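Wallville after six matches

Six matches into the season and Wallville have won two, lost three and had one rained off. I thought we would be better than this. We kept nearly everyone from last year and added a left-arm seamer, and the second team looked good enough to push a few people for their places.

The batting is the problem. Against Kollent we were bowled out for 109 on a pitch that had very little in it. The openers put on a decent start, then four wickets went in a short spell, all of them to shots that didn't need playing. Kollent bowled straight and waited. They knocked the runs off before the tea urn had gone cold, and I drove home with the radio off.

No one in the top order has made 100 yet. Last July we had two in consecutive weeks. I don't think you need a hundred every Saturday, but somebody has to bat through, and at the moment our highest scorer is the number seven. He is a good number seven. I would leave him there and not start moving him up the order to fix other people's mistakes.

The bowling has been fine. The new seamer swings it early and goes for very little, and the spinners have kept us in games we had no business being in. Catching at slip is poor. We dropped three off the same bowler against Janance, two of them off the same batsman, who went on to get most of their runs.

Nets are on Tuesday at half past six, and the turnout has been thin. I missed one myself, so I can't complain too loudly. What I would like to see is the top five facing the spinners for longer, with a field called out, so they have to think about where the single is. Slogging the last ball of the session over the road doesn't help anyone on a slow pitch. 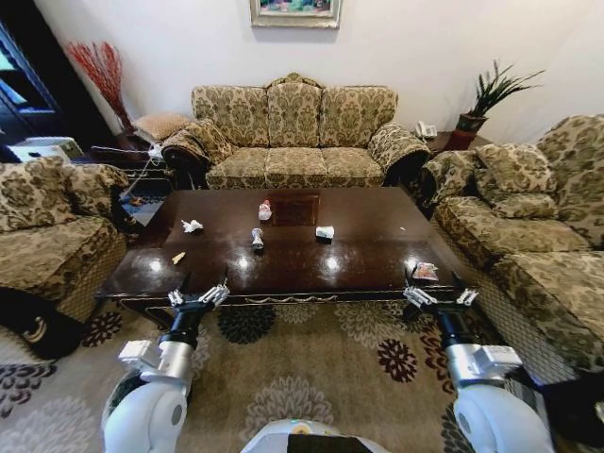
Kollent again next, at their place, and I would bat first if we win the toss. Their ground gets slower through the afternoon and their spinners are better than their seamers. I went over the batting order at home last night, on the flowered sofa behind the long coffee table, and ended up changing only one thing. The number four should open. He leaves the ball well and he doesn't mind being stuck on nought. The captain may see it differently, and he picks the side.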